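5 November 2024
Arm on the paper table, bead cell. Wrist play and fingertips

Came in meaning to spend ten minutes on the wrist and of course it took most of the morning, but it was a pleasant sort of morning and I'd rather write it all down while the coffee lasts. Gobnait had left me a note that the gripper was drifting sideways at the bottom of its reach. She was right, bless her. Two of the bracket screws had backed out, so I took them right out, cleaned the threads, put a dab of threadlocker on each and snugged them up by hand. Then I re-dressed the wire down the right side so it has a nice easy loop at the middle joint and doesn't tug when the wrist turns.

After that I zeroed the fingers and went on to single balls on the paper, box set to the right where Hường likes it.

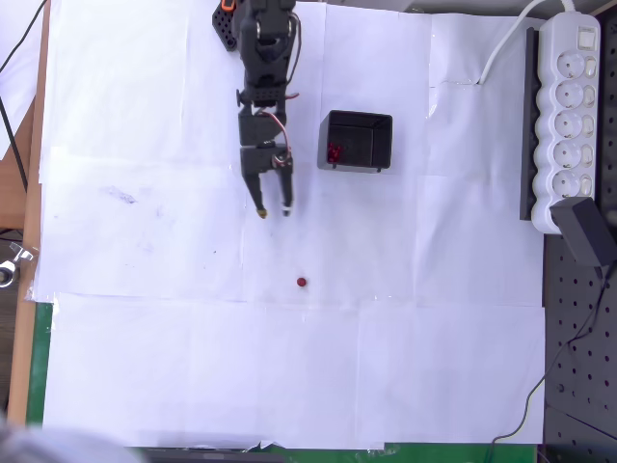 Fingertips

The yellow tip is staying on the left and the white one on the right, please, because Donal's offsets are written for that pair. I've set the open position to 56 in the config (old value is commented out, don't delete it yet!).

Still to do

Fresh paper at some point, as the seams and creases are getting on my nerves. Check the table clamp before every long run. Next full strip-down at 2,000 cycles or in February, whichever comes first, and Ultan McGrath has the spare servo in his drawer.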